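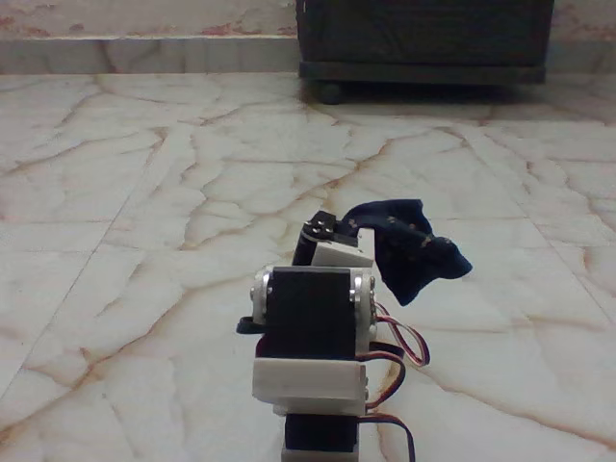 Tirthorpe Celebrity Watchers – notes of October meeting

Start 7 pm. Erlinda Samonte in the chair, Dilani Nanayakkara taking notes.

1. Last meeting's notes agreed. One correction: the Jurgate wedding was in a register office, not a church.

2. Newsletter. Lead story will be the Bautista split. Both sides have put out statements – print them in full, no guesswork about who moved out. Dilani to write it up.

3. Amance reunion show. The ballot for tickets has closed and we have 2 seats. Names to be drawn at the next meeting. Members who went last time asked to stand aside.

4. Printing. Agreed to stay at 100 copies.

5. Website comments. Remarks about stars' children to be taken down from now on. Erlinda will add a line to the rules.

6. AOB. Old magazines still wanted for the swap box.

Closed 8.20 pm.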